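Avdale workshop notebook
Thursday, started 7:40 a.m.

Glaze drips again. The shelf we took out of the small kiln last night had three cups on it that will be staying on it forever, unless somebody wants a cup with a shelf attached. I chipped off what I could with the putty knife and put it with the other shelves that I'm going to grind someday.

The clear is the Prista recipe with the extra whiting. On test tiles it's lovely. On anything with an actual vertical side it heads for the exit. I've now blamed the kiln, the cones, the weather and the scale, and I'm running out of innocent parties. The next one is me, for dipping too long.

So, dip test, finally done properly. Same clay, same bisque, same bucket, cups from one throwing session. Counted "one Mississippi" out loud for the short dip and felt ridiculous, but the wall clock has no second hand and my phone was across the room with clean hands as a condition of use.

One-count dip: thin, a bit dry near the rim, no running. Would pass it if I were grading somebody else's.
Two-count: good. Annoyingly good. Satin where I wanted satin.
Three-count: a fat roll at the foot, stopped just short of the shelf.
"How I normally do it": shelf.

I don't know what the count is for how I normally do it. Apparently I dip until I've finished my thought.

Specific gravity of the bucket was also too high, which is some comfort. Weighed 100 ml on the good scale, got a number I didn't like, weighed it again and got the same number. The bucket had been sitting with its lid cocked open and had been losing water all month. Thinned it, stirred it, sieved it, and put the lid on with a brick on top. Please leave the brick.

Second item: plaster. The Bélanger mold came apart cleanly for once. Soap was the right call, and so was waiting, which I dislike as a technique because it can't be bought. The half with the handle in it has a pinhole field on the inside curve. I can fill those, or I can decide the handle has texture. Leaning toward texture.

I also owe the drying rack an apology. I had the second half down as warped and wrote something rude about the rack in this notebook (see two pages back, crossed out). I laid the half on the marble slab and it sits flat. What isn't flat is the bench I'd been checking it on. That bench has been my reference surface for everything since we moved in, so please treat all earlier remarks about warping with suspicion, especially the confident ones. 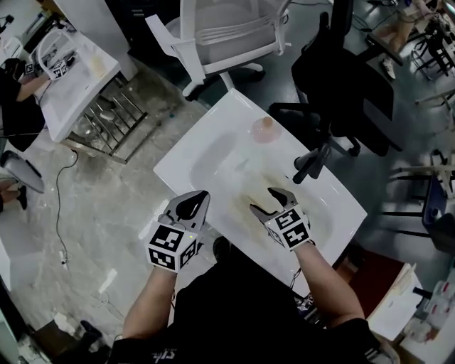
White basin on the floor, stain in the bottom of the bowl.

Third item, Wondance order. They want the tall bottles in the blue, and they want them to match the sample bottle. The sample bottle was fired on the bottom shelf, next to a big planter, in a load I didn't log because I was sure I'd remember it. What I remember is the planter. Tried cone 5 with a slow cool and got a blue, a decent one, more ink than sky. Tried the same with a 12 minute hold and got something nearer, though with freckles. They may like freckles. I'll send both and use the word "variation" in the email, possibly twice.

Log sheets are now on a clipboard on a string by the kiln. The string is long enough to reach the controller and too short to reach the coffee. This took two tries.

Odds and ends:
Whiting is low. Enough for one more bucket.
The banding wheel squeaks on every turn. Oil got it down to every other turn, and that's worse.
Reclaim is at the yogurt stage. Don't put it on the plaster bats yet, and don't put anything with sponge in it in there at all. I found sponge.
Price for replacement shelves came in. Grinding the old ones has become very attractive.

4:15 p.m. Small kiln loaded again, six cups from the two-count dip and one three-count on a waste cookie in case I'm wrong. Slow program, lid vent open to the first mark. Written on the clipboard, in pen.

To do next: regrind foot rings on the bottles, check the bucket's gravity before touching it, level the bench.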